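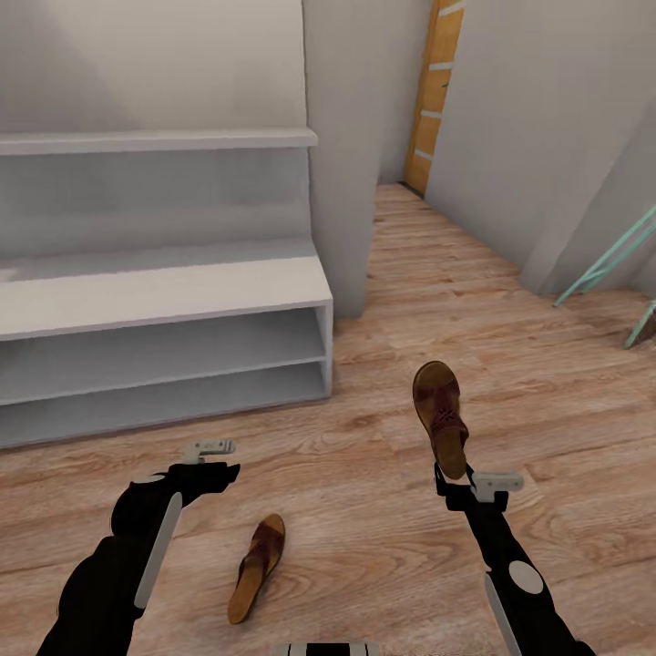

Kerttu Harju wrote under my last post that I should stop pretending a shoe habit comes from willpower. Put the shoes where your feet already stop, she said, and the rest sorts itself out. She also said that in her house guests get wool socks from a drawer and no speech about it.

I have been thinking about that for most of July. We moved into the Plullard Street apartment in the spring and agreed it would be a no-shoes home. I grew up with shoes on indoors, all day, feet on the couch included. My husband did not. For the first few weeks I would get as far as the kitchen before I remembered, then walk back on my heels as if that made it better.

The floors were the main argument. The last tenants wore a gray path from the door to the stove and the landlord had to refinish it. He told us the job cost him $800 and he mentioned it more than once. I didn't want to be the next person he talked about.

So I took Kerttu's advice. I watched where I stopped when I came in with groceries, and it was not next to the rack. It was a good four steps past it, where there is a bit of wall to lean on. I moved the rack there. It looks a little odd and it blocks part of the heating vent, but I haven't walked into the kitchen in sneakers since.

The other thing that helped was having less to put away. I pulled out every pair I own and lined them up in the bedroom. There were 14. I wear five. Two pairs went to my sister, some went to the donation bin behind the library, and I kept one pair of heels I can't walk in — they were for my wedding and I'm not discussing it.

Guests are still the hard part. My mother says her feet get cold. Reijo Saarela from downstairs comes up to borrow the ladder and stands on the mat with his arms out, waiting for us to bring it to him, which works fine. The man who came to read the meter had boots with a lot of laces and I told him to keep them on. I mopped after.

I did buy the socks. They are gray, one size, and they live in a basket that used to hold mail. The mail is now on top of the microwave and I need to find a place for it. My mother wore a pair through all of dinner and took them home with her.

Next I want to do something about the mat. The one we have is too thin and slides when you step on it with one foot in the air. Florencia Vergara told me to cut a piece of rug pad to fit under it, and I have a scrap left over from the bedroom, so I'll try that before I spend any money.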